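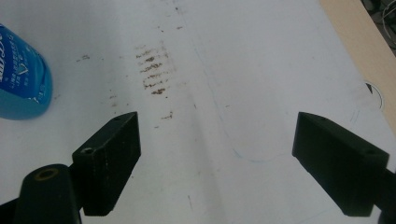

Blue plastic bottle with white printing, on a white tabletop

A plastic bottle is a narrow-necked container moulded from plastic and used to hold liquids. In the household the word covers drink bottles as well as the heavier, often coloured bottles sold for detergents, shampoos and cleaning fluids. Capacities of 1,000 and 2,000 mL are common in the second group.

Colour

Pigment is added to the resin before moulding. A lightly pigmented wall lets some light through, so that a single bottle may look royal blue in one part and turquoise in another. Printing in white is usual on darker colours and may be applied directly to the wall or carried on a label.

Surfaces
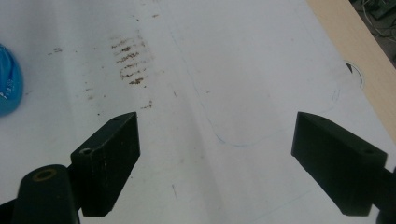
White tabletop with brown smudges and a faint blue outline

Bottles are generally stood on a flat, level surface for filling, labelling or storage. White tabletops are favoured in many workrooms — spilled coloured liquid shows up at once, and labels are easy to read against them.

Seams and closures

Most bottles are blow-moulded. The two halves of the mould meet along a parting line, which may leave a thin raised seam on the finished wall. Closures are made separately, usually in a harder plastic and often in a contrasting colour.
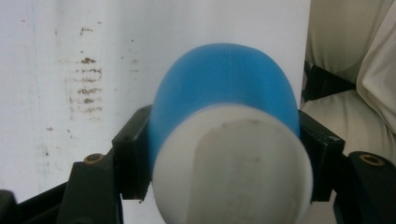

Rounded object in translucent sky-blue plastic, with a broad white end cap

Collecting

Interest in household plastics as collectables is recent. Sivaprasad Thampi's catalogue of the Panmont collection lists 143 bottles under five headings, among them the Gima and Ninex ranges. Empty bottles with their original caps are listed separately — caps are the part most often lost.

See also: Bottle cap; Blow moulding; Packaging colour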